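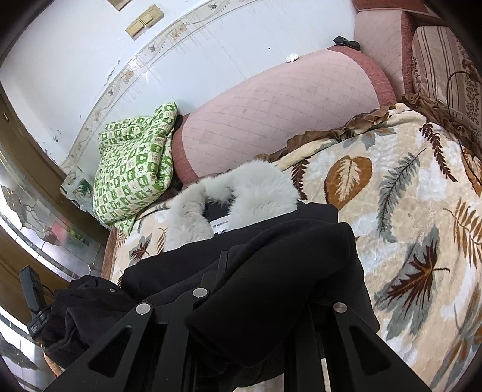 Nuchit: a hand-held gripper for recording garment folding
Student project report, Fongchan Wongsuwan and Pornthip Thongdee
Thursday, May 10, 2018

1. Aim
The project set out to record people folding clothes at home with a hand-held gripper, and to train a folding program for the department's Dronell arm on those recordings. Work began in October.

2. Equipment
Each gripper has two fingers moved by a linkage and closed by a trigger. A wide-angle camera is fixed behind the fingers. Finger opening is read by a Zumix encoder and written to the same card as the video. The complete tool weighs 495 g.

3. Method
Garments were sorted into three groups: thin flat items, knitwear, and heavy items with linings, collars or fasteners. A coat with a fur collar falls in the third group. Folding was done on beds, sofas and tables, on whatever cover was already in place. A recording started with the garment unfolded and stopped when the operator released it for the last time.

4. Results
Of 2000 recordings, 1676 were kept. Most of those rejected had gaps in the encoder data. The position tracker also lost its place when dark cloth filled most of the view, mainly with coats. Patterned blankets gave it more points to follow than plain sheets did.

Thick fur was hard to grip. The fingers closed on the pile and slid off before reaching the backing. Operators learned to take the collar by its seam, which added over 3 seconds to a fold.

5. Remaining work
The third group has not yet been used in training. Softer finger pads are on order from Orico, and the coat recordings will be repeated once they are fitted. Encoder wiring is covered in Appendix B.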